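# Overnight Yogurt Without a Yogurt Maker

I made my first batch in a rented kitchen in Grovbridge with one saucepan and an old wool blanket, and I have barely bought a tub since. It's so easy! You need milk, a spoonful of live yogurt, and a warm spot where the whole thing can be left alone all night.

## What you need

- 2 quarts of whole milk
- 2 tablespoons of plain yogurt with live cultures
- a heavy pot with a lid
- a thermometer
- a thick towel or blanket

## Heat, then cool

Warm the milk slowly over medium-low heat, stirring often so it doesn't catch on the bottom. You're looking for tiny bubbles around the rim and steam coming off the top, which is 180°F on a thermometer. Hold it there for a few minutes if you like your yogurt thick (I do, very much).

Now take it off the heat and wait until it drops to 47°C, or just under 117°F - my thermometer is an old Kocabaş one and only shows Celsius. Much hotter and you'll kill the cultures. If a skin forms, lift it off with a fork.

## Add the starter

Scoop a ladle of the warm milk into a small bowl and stir the yogurt into it until there are no lumps. Then pour it all back into the pot and stir gently. 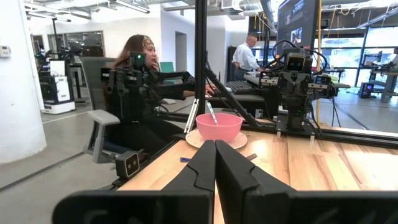
*A small bowl and a spoon on a saucer.*

Put the lid on, wrap the pot in the towel, and set it in a cold oven with just the light on. I do this at 9 p.m. and look at it after breakfast. Try not to bump it! Yogurt that gets jostled while it sets can turn out grainy.

## Chill and strain

By morning it should wobble like custard when you tilt the pot. Still runny? Wrap it up again and give it a couple more hours. Once it's set, chill it for at least four hours before you dig in.

For the really thick stuff, line a colander with cheesecloth and let the yogurt drain in the fridge. Save the whey - it's wonderful in bread dough, and I swap it for the water in my Kergate rye every time.

## Keep it going

Set aside 2 tablespoons in a clean jar for the next batch before anyone gets to the rest. Use it within a week. After several rounds the flavor can get sharp or the set a bit weak, so start again with a fresh store-bought tub when that happens.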